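5 Preparing a Manuscript for Upload

Complete this section before submitting a book to the Kundstead print and e-book service. Only the account holder may upload files.

1. Sign in to Kundstead and select New Title.
2. Enter the title and author name exactly as they are to appear on the cover.
3. Select a trim size. The size cannot be changed after a proof has been ordered.
4. Apply the Turcotte style template to the manuscript. Chapter titles must use the Heading 1 style – manual bold text is not recognized.
5. Upload the manuscript, then the cover, as 2 separate files.

Note: Footnotes are converted to endnotes in the e-book edition.

CAUTION: Uploading a revised manuscript replaces the earlier version. Save a copy before proceeding.

6. Open the previewer and check each chapter opening. If error 534 is displayed, a font is missing; embed all fonts and upload the file again.

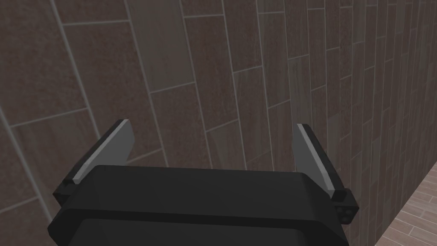
Figure 5-2. Open gripper facing a tiled wall (rendered).

7. Select Approve. The title status changes to In Review.

For changes to an approved title, refer to Section 6.

Revised February 24, 2022. Document owner: Dalia Eglītis.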